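Jadside Course in Household Textiles
Handout 2: Care and Folding of Knitted Articles

Knitted articles stretch under their own weight and are therefore stored folded. Students will prepare each article on a bed or a large table before folding begins.

Lay the sweater face up and smooth it from the collar toward the hem. Cables should run straight, and the sleeves should lie free of the body.
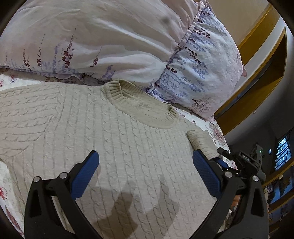
Figure 1. Cable-knit sweater with ribbed collar, laid out on a bed.

Fold each sleeve across the body, then bring the hem up to the collar. Do not press the fold by hand – cables flatten easily and recover slowly.

Cushions with knitted covers are handled separately. Check the seams and the corners, and record any pulled stitch on the Stuvgate care sheet.

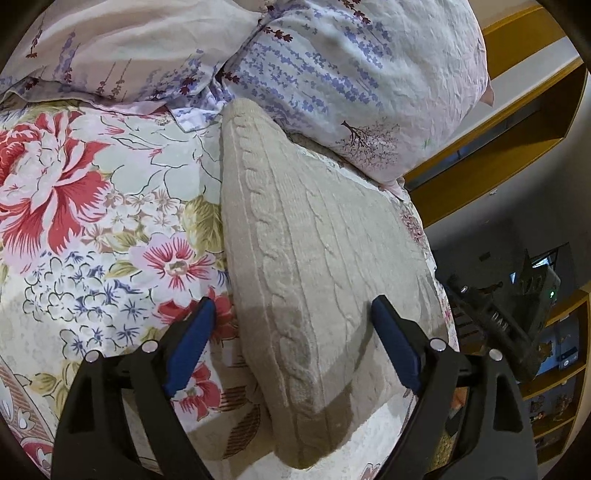

Covers that come off are washed inside out at 30 degrees and dried flat. Fixed covers are spot cleaned only.

Large pieces require more room. Spread the fabric fully, work creases outward from the center with an open palm, and fold in half lengthwise first. 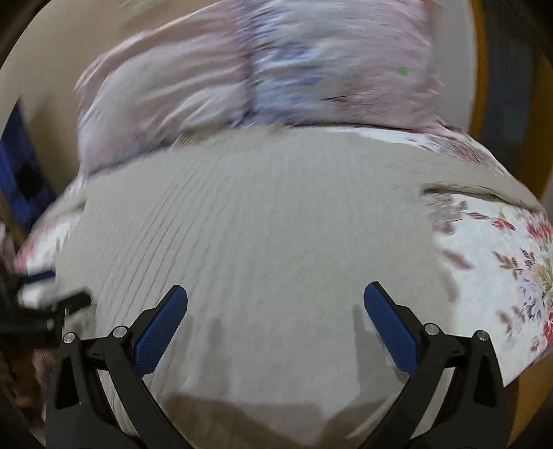
Figure 3. Light grey-beige fabric spread on a bed, with fine lines or creases at left.

Reading for the October session: Wevov workbook, page 57.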